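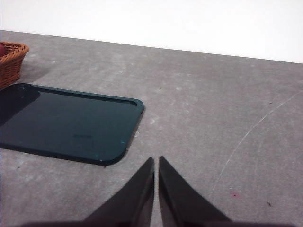

Callen instala braços robóticos na preparação de tabuleiros e adia balanço para outubro

Trabalhadores da unidade de Cikham pedem dados antes de qualquer alargamento

A Callen, empresa de preparação de refeições para clínicas e residências, confirmou a entrada em funcionamento de braços robóticos na linha de tabuleiros da unidade de Cikham. O equipamento, fornecido pela Baidoo, retira artigos de cestos e coloca-os nos tabuleiros antes de estes seguirem para a sala de acondicionamento. A empresa não anuncia ganhos de produtividade. Diz que ainda não os mediu de forma que lhe permita publicá-los.

A linha prepara 2.000 tabuleiros por dia. Destes, 1.000 passaram para os postos automatizados e os restantes continuam a ser feitos à mão, incluindo todos os que levam dietas específicas.

"O fornecedor mostrou-nos uma demonstração muito bonita. Uma demonstração não tem turno da noite nem cestos trocados", afirma Niilo Savolainen, diretor de operações da Callen. "Comprámos o equipamento, vamos usá-lo, e reservo a minha opinião para quando tiver números."

Para as oito pessoas afetas aos postos automatizados, o trabalho mudou mais do que diminuiu. Deixaram de encher tabuleiros e passaram a abastecer cestos, corrigir a posição das peças e reiniciar o braço quando este para. A Callen reconhece que o tempo gasto nestas interrupções não constava da proposta inicial e que passou a ser registado pelas chefias de turno.

Siiri Niskanen, representante dos trabalhadores, contesta a ideia de que a tarefa ficou mais leve. "Antes doíam os pulsos. Agora estamos de pé à espera que a máquina decida, e o ritmo é o dela. Talvez seja melhor. Gostava que alguém perguntasse a quem lá está."

O acordo assinado entre as partes exclui despedimentos ligados ao projeto até à apresentação do balanço, mas não cobre os contratos temporários, ponto que continua em discussão. Prevê também mais de 100 horas de formação, dadas em horário laboral.

A extensão do sistema à unidade de Jisura, admitida pela Callen no início do ano, fica suspensa. Os resultados de Cikham serão entregues primeiro aos trabalhadores, em outubro, e só depois divulgados à imprensa.

Contacto para a imprensa: Gabinete de Comunicação da Callen, unidade de Cikham. Pedidos de visita à linha são aceites até sexta-feira.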